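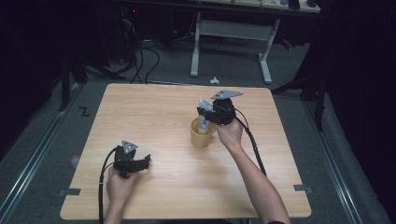
Progress report to the Doltholm fund, second period
Prepared by Yaneth Arango, Maltlow
2026-06-28

You asked for a short account of the open day and whether the money is going where we said it would. It is, mostly. Some of it has gone into cable.

The open day was the main item this period. We invited 71 people, having been told that a third of any guest list stays home. Ours did not. The parking lot gave up first, then the coffee. The demonstrations held up better than either, and I would like that noted before I get to the rest.

We ran the hand-held gripper station all day. An operator holds one gripper in each hand and does a small job on a square table, and the motions are recorded so that the arms can be taught from them later. The job we settled on was putting a small object into a yellow cup. I had argued for something grander. The team pointed out that visitors can tell at a glance whether a thing has gone into a cup, and that our grander idea had needed a laminated sheet to explain. They were right, and the sheet is available to anyone who wants it.

Visitors got to try it themselves in the afternoon. Children were better at it than engineers, with one engineer from Softić asking for a third turn so the record could be corrected. The most common question was why the robot had people's hands in it. We now have a decent two-sentence answer, arrived at after several poor ones of much greater length.

The recordings stand at 1124 usable episodes, of which 420 were made since the last report. Episodes made by guests are kept in a separate folder and are not in either figure. I mention this because your reviewer asked last time, in a tone I remember.

Less good: the Stumitik software, which sorts the recordings, is behind. It still files any long pause as the end of a task, so an operator who stops to think is marked as finished. We have two people on it and expect a fix before the November review. Until then the sorting is checked by hand, slowly, and the hours come out of the line marked "contingency."

Spending is within budget apart from cables and catering. The cable overrun is explained in the attached sheet. The catering overrun is explained by 71 people.

Next period we move from one cup to several, and start the first trials with the arms doing the job on their own. You are welcome to come and watch - please give us a day's warning, and park on the street.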